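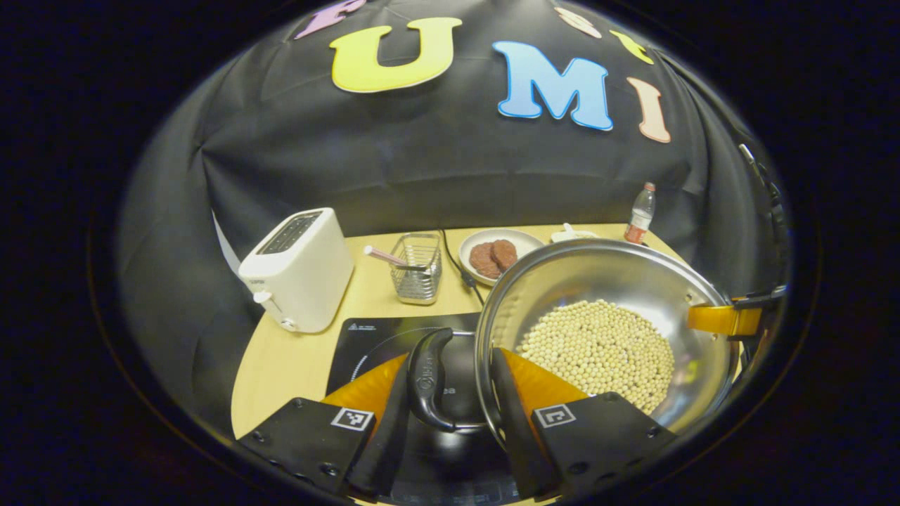 May, 9:40. Handling sheet rev 2, section on open cookware. The rev 1 wording was "grasp securely near the handle or rim," and three operators can read that three ways. Skedholm wants one hold point per object per task, written down before the session starts. For the tilt task I am proposing rim hold only, pads on both faces of the metal, no contact between the black plates and the pan. The hold on the soybean pan this morning is the one I mean: rim between the orange pads, a marker showing on each finger. If a marker goes out of view for longer than the limit in the Vukham conversion script, the width estimate is interpolated and the episode gets a flag. A flagged episode is not a failed episode, but it has to be looked at by a person, and that time comes out of ours.

Print E-mail

Draft text for the section, so far:

Open cookware with loose contents
1. State the hold point in the task card (rim, handle, or body). Do not change it inside a batch.
2. Close the fingers fully on the object before any lift. Pause. Then move.
3. Keep both finger markers visible from first contact to release.
4. Do not regrip in the air. Set the object down, open, start over, and log it as a new episode.
5. Tilt only as far as the task card says. Beans over the rim end the episode. Do not pick them up with the gripper.
6. Hands out of view except on the tool.

Rule 5 needs an angle or a reference mark. "Slight tilt" is what we have now and it is useless for review. A mound of dry beans will hold its shape to a certain angle and then go all at once, so the limit should sit well under that. Erdem used a printed wedge next to the pan during setup and took it away before recording. I prefer that to an angle in degrees, which no operator can judge while looking past a tool. To be tried with soybeans first, then mung, then red.

Rule 4 will be unpopular. It makes batches longer. But of the first 4000 episodes in the cookware set, 400 were pulled in review, and the largest single group was midair regrips that the operator had logged as clean. The policy trained on the unfiltered set learned the regrip and did it with a full pan.

10:25. Table layout. Rev 1 says "clear the table of unneeded items." Striking that. We want the clutter, because the deployment kitchens at Grulov have clutter. What we need is clutter that is written down. New wording:

Background objects are listed on the layout card and stay put for the whole batch. Any move, even to get a cable out of the way, closes the batch.

Each card then has to name what is out. Today's draft card reads toaster, wire basket, round plate with meat, bottle with red cap. Cord routing goes on the card too. It is the thing most often nudged and least often reported.
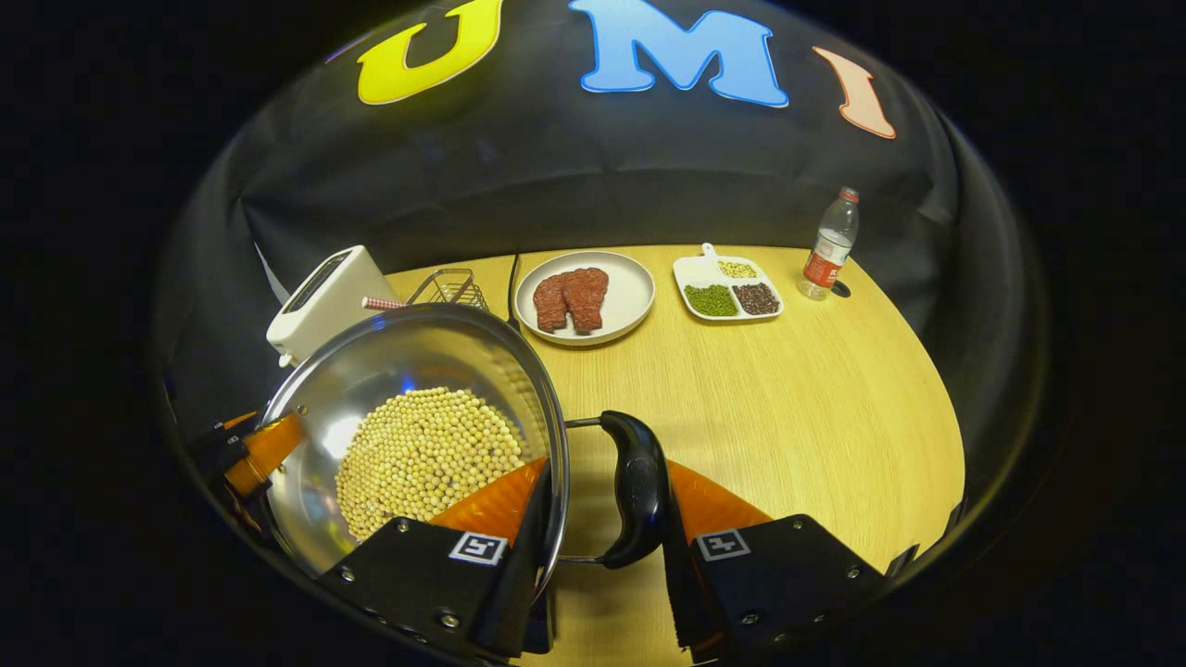
Bean tray is to be entered as one object with its contents by compartment, since a tray listed only as "tray" tells the reviewer nothing if the fillings get swapped between batches. Format: top, lower left, lower right. So the entry is pale yellow, green, dark red. Same format for any other divided container. I would leave the bean names off and stick to color, as that is what the reviewer can check from the recording.

Meat on the plate: open question. Rev 1 says nothing about food that is not being handled. If it is real it needs a time limit and a fresh plate entry, and if it is a prop the card should say prop. Adding a required field, real/prop, for every food item. The kitchen safety sheet governs in case of conflict.

Handle versus rim. Someone will ask why handle hold is not allowed for the tilt task when it is easier on the wrist. It is allowed as a separate task with its own card. What I do not want is both in one batch. Episode 1949 is the reference case for this: starts on the rim, ends on the handle, labeled rim. Passed two reviews. Keep it in the training folder for new reviewers and out of the data.

11:10. Calibration check. Present practice is once at the start of the session. Proposing start, after any finger or pad change, and end. Full open, full close, hold each. If the end check disagrees with the start check beyond the tolerance in the tool sheet, the entire session goes to manual review.

Still to do
- wedge for rule 5, at least one more size
- ask Skedholm if lids lying on the table count as background objects or as cookware (I say background unless the task card names them)
- pad wear: no criterion at all at present. Need photos of new and worn side by side
- move the "new episode" wording from rule 4 into the general section, it applies to everything
- reprint layout cards with the real/prop field

Rev 2 stays in draft until the tilt limit is settled. Rev 1 applies until then, plus rule 4, starting with the next batch.

Print E-mail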